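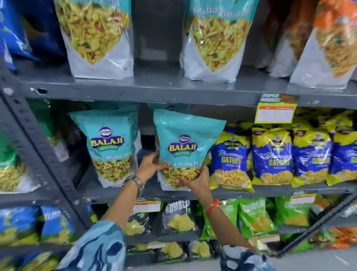
4. Setting up a season for your school team

In this section you create a new season, enter the team and the fixtures, and prepare the results sheet for the coach. The steps are written for Wuisan on a desktop computer. On a tablet the buttons are the same, but the menu stands at the bottom of the screen and not on the left.

Before you start, please have ready:
– the list of athletes with their year of birth
– the fixture list from your league, also if it is only provisional
– the coach's login (see section 3)

4.1 Creating the season

1. Open Wuisan and choose Seasons in the menu.
2. Press New season. A form with four fields opens.
3. Write the name of the season. We recommend the sport first and then the year, for example "Cross country 2024". The archive sorts by this name, and old seasons will be easier to find.
4. Choose the start date and the end date. For autumn sports most schools take a start date in August, so that the training weeks are also included.
5. Select the scoring type: Match (win, loss, tie), Points, or Time.
6. Press Save.

CAUTION: The scoring type cannot be changed after the first result is entered. If you selected the wrong type, delete the season and create it again before you enter any results.

4.2 Adding the athletes

1. In the new season, open the tab Squad.
2. Press Add athlete for one person, or Import list for a file.
3. If you import a file, it must be in CSV format with the columns surname, first name, year of birth and squad number. One file can contain up to 1,000 lines.
4. Check the preview. Lines with a mistake are shown in red and will not be imported.
5. Press Confirm.

Note: Squad numbers can have one to three digits. The number 113 and the number 0113 are not the same for the program, and the second one is refused. Spreadsheet programs sometimes add zeros at the beginning, so look at this column before you save the file.

Athletes who were in the squad last season can be taken over with Copy from season. Their earlier results stay in the old season and are added to the career record automatically. Athletes who left the school should be set to Former. Do not delete them. A deleted athlete disappears also from the old results, and the totals of the coach will then be wrong.

4.3 Entering the fixtures

1. Open the tab Fixtures and press New fixture.
2. Enter the opponent. When you type the first letters, the program suggests schools which you have used before.
3. Choose Home, Away or Neutral.
4. Enter the date and the starting time. If the time is not known yet, leave the field empty – the fixture is then shown with "time to follow".
5. Tick Conference if the result counts for the conference table. Friendly matches must stay without the tick.
6. Press Save and next, or Save and close after the last fixture.

Note: If a match is postponed, open it and use Move date. Please do not create a second fixture for the same match, or it is counted twice in the season overview.

4.4 Preparing the results sheet

1. Open the tab Results and select the fixture.
2. Press Print sheet. The sheet contains the names of all athletes with the status Active.
3. After the match, enter the results from the paper into the same page.
4. Press Close fixture. The season record and the career record of the coach are now updated.

A closed fixture can be opened again by the administrator only. The change is written in the log with date and user name.

CAUTION: Do not close a fixture on two computers at the same time. Wait until the green mark appears beside the fixture, then continue.

4.5 Records from the time before Wuisan

Many schools have coaches who started long before the program was installed. Their earlier wins, losses and ties can be entered as a starting balance under Coach > Career > Earlier seasons. One line for each season is enough. If only the total is known, enter it in one line and write "total" in the field Season.

The starting balance is shown in the career record with a small star. It is not included in the conference tables.

Next section: 5. Sharing the table with parents and newspapers

Last change of this section: 9/27/24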